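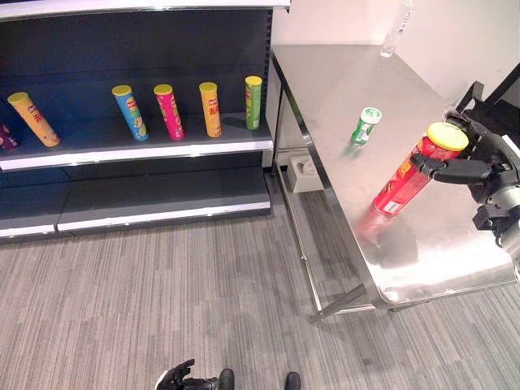
Figure 2. Snack chips in canisters on a retail shelf.

3.2 Store sample and shelf visits

The study covered small food stores in two districts of Colholm, Wolde and Poltham. Stores were eligible if they sold packaged snacks and had a floor area below 224 square meters. Of the stores we approached, 182 agreed to take part. Owners were told that the study dealt with pricing but were not told which products would be checked.

Each store was visited in January by one of two trained field workers. Prices were copied from the shelf label or, when there was no label, asked for at the counter. Multipack offers were recorded separately and are left out of the main model. The final data set holds 2,296 prices.

Snack chips were split by type of package, as bags and canisters (Figure 2) differ in net weight and in how often they are discounted. All prices were converted to price per 100 grams before analysis. Where the net weight was missing from the visit form, we used the weight listed in the Prorum wholesale catalog – this was mostly needed for imported brands.

3.3 Coding of promotions

A product was coded as promoted if the store showed a reduced price next to a regular one. Handwritten signs were accepted. Derese and Desmet coded all entries independently and settled differences by discussion. Products with a reduced price but no regular price were coded as unclear and dropped from the promotion model, though they remain in the price averages reported in Section 4.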